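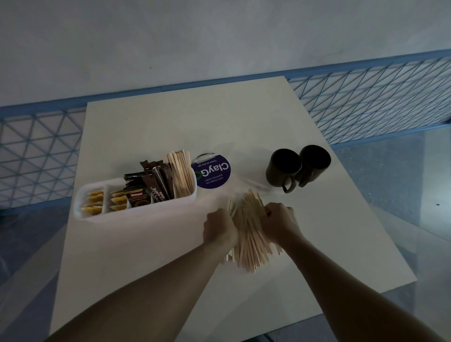

Why can't the planner just learn "tidy the caddy" as one action, Guilan Fu asked at the end of the last lecture, and I promised to start there, because it's a great question and it opens up the whole topic of today's notes.

Lecture 3: From demonstrations to task plans

The short answer is that you can, and people do. Then you move one compartment and the policy has no idea which part of its behavior should change. If the same behavior is stored as smaller pieces (grasp bundle, align, insert, release), the planner can swap the target of a single piece and leave everything else alone. That's the payoff, and I still find it exciting every time I see it run!

We work with the Rundmont pantry set all term: 311 clips of hands sorting drink supplies into a divided tray on a table. Each clip goes through the same steps.

1. Hand tracking. Wrist pose plus a grasp / no grasp flag for each hand, every frame.
2. Object tracks. Here a "bundle" is allowed to be one object. Please don't try to track individual stirrers. Saeed Ansari did last May, and his tracker swapped identities constantly.
3. Contact graph. Nodes are hands, objects and compartments; an edge appears when two of them touch.
4. Cut points. Wherever the graph changes and stays changed, we cut.

Two-handed work is where step 4 gets fun. The hands may be doing separate jobs, and a single timeline will mash them together.
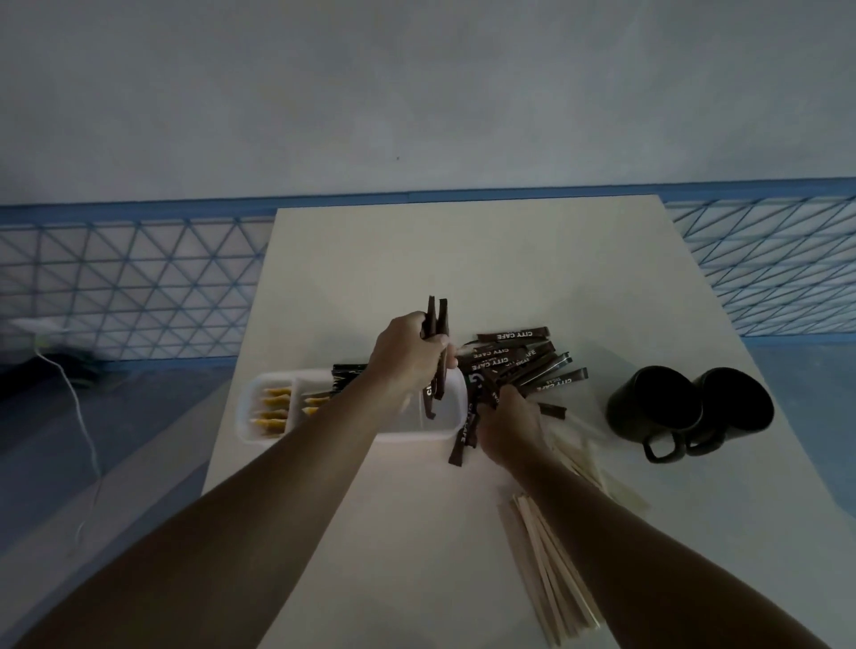 Photo: Rocío Alvarado, Rundmont pantry set

The left hand has a bundle of brown sticks at the tray, and the right is gathering more sugar sticks from the tabletop. Two labels, one moment. So we keep a timeline per hand and add a sync link only when both hands touch the same object. In the Urquhart toolkit it looks like this:

left: hold(bundle_a), target(tray)
right: gather(bundle_b), source(table)
sync: none

Now the other case. When both hands work on one bundle, the sync link is on, and the planner must treat the pair as a single bimanual action. Neither arm may be rescheduled alone. Try turning the link off in the simulator and watch what happens to the sticks, it's very instructive.
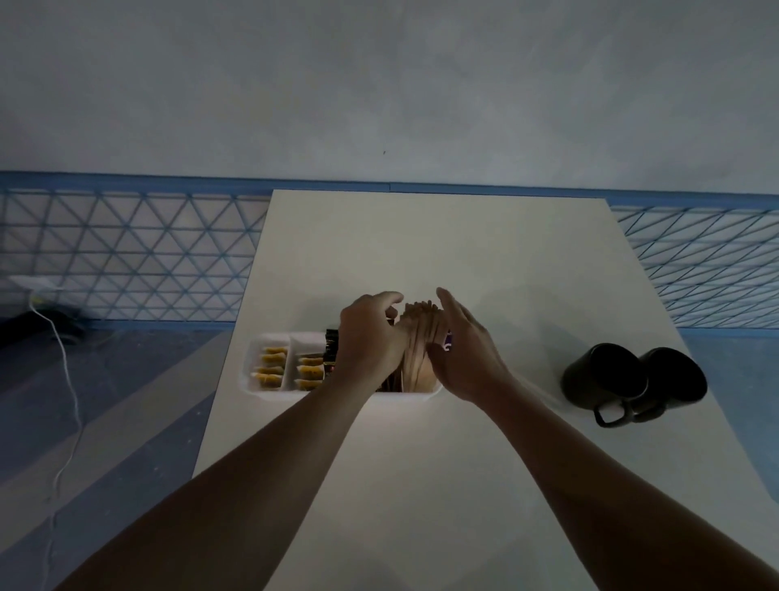
Straightening a bundle also has no clean goal state, so how does the planner decide that it's finished? We use a spread measure: fit a line to each visible stick, take the variance of the angles, stop when it falls below a threshold or stops improving. The second condition matters more than you'd think. Sticks in a compartment wider than the bundle will always lean a bit, and with only the threshold the robot keeps patting at them until the timeout.

Occlusion is the weak spot. Fingers cover the very sticks you want to measure. Skip the frame if fewer than 3 lines are found, and carry the last value forward.

Lab work, due Oct 8, 2026

Run the cut-point script on your assigned clips and fix the cuts by hand. Log every correction, with the frame number. Then plot spread over time for one bimanual segment and pick your own threshold. Hipólito Alarcón has the key for the lab, room 431.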